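4.2 Where the cloth goes when the hands are full

The kitchen is the room our households talked about most, and it is also the room where the fewest things have what Gudrun Lie has called, in her own work on family storage, a "settled address". Plates and pans are settled almost everywhere we looked. Food is settled too, or at least it moves between two or three places that everyone in the home can name. Fabric is another matter. Dish towels, cleaning rags, a child's printed cloth, an apron, the odd sock that has wandered in on somebody's foot – these things come into the kitchen for one purpose and stay for another, and when it is time to tidy up they have to be carried, dropped, hung or folded by a person who is very often thinking about dinner.

We asked each of the 58 households in Walbridge to keep a tidying diary, and we asked them to write it in whatever way felt natural. Some gave us a line or two at bedtime. One father of three gave us what amounts to a small novel, and we are grateful for every page of it. Across the diaries there were 700 entries that mentioned a cloth item in the kitchen, and these are the entries we draw on in this section. The coding was done by the two authors separately, King-fai Ng working from the first diary forward and the second author from the last one back, and we then sat down together over a good many pots of tea to settle the places where we had read the same sentence differently.

What struck us early on was how much of the writing was about containers that stand on the floor. We had expected drawers and hooks, and our first coding sheet had a long column for hooks, which stayed rather bare. People wrote instead about the bin by the cabinet, the tub next to the door, the bucket that used to be for toys. A round, open container seems to ask very little of a tired person. There is no lid to lift and no front or back to think about, and a cloth can be let go from above without being folded first. One mother, whose kitchen appears in Figure 2, wrote that she had "given up on corners" and that since then the floor had been clearer than at any time she could remember.
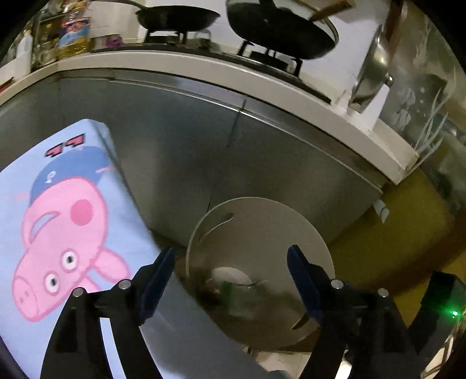

Figure 2. A printed light-blue cloth with a pink cartoon pig, and a round beige bin standing beside a dark gray cabinet front.

She was far from alone in this, although the households that used a floor container did not all use it for the same thing, and that is where the trouble began for some of them. In the Hordiienko building, where the kitchens are narrow and share a wall with the hallway, several families kept a single bin for cloths that were waiting to be washed and cloths that were merely waiting. The diaries from that building have a lovely, weary humor about it. A grandmother described pulling out a napkin, smelling it, putting it back, and then doing exactly the same thing with the same napkin the next evening. Her daughter, writing in the same diary in a different pen, added only "Mama, wash it."

Children's fabrics deserve a paragraph of their own, as they behaved differently from everything else in our material. A plain towel could be moved by anyone and was seldom missed. A cloth with a favorite animal on it was tracked, sometimes quite fiercely, by the child it belonged to, and parents told us they put such things where they could be seen from a child's height even when it made the room look less tidy. Several parents used the print itself as a way of asking for help. "Put the bunny to bed" was written down by one family as the usual signal for clearing the floor before supper, and the bed in question was a wicker basket beneath the window. We coded these as shared tidying, though we are aware that the child's share was sometimes more ceremonial than practical.

We also looked at what happened when a household was given a new container. In January we offered each family a choice between the Fumport, a soft-sided tub with handles, and the Skolleo, a stiffer upright one, both made up for us by a local workshop and both left without any label or instruction. Most families had found a use for theirs by the time of our first return visit, and it was quite often in the kitchen. The soft tub tended to travel. It was carried to the table, to the washing machine, and in one home out to the balcony, where it stayed for the tomatoes. The upright one tended to be set down against a cabinet and left there, and the diaries suggest that cloths reached it more regularly for exactly that reason, even in homes where people told us they liked the soft one better.

There were 2 families who returned the container with thanks. Both said that a new place to put things had simply become a new place to look for things, and one of them enclosed a rather nice drawing of a missing oven mitt. We take their point seriously and come back to it in Section 5, where we compare the kitchen entries with those from the bathroom and the front hall.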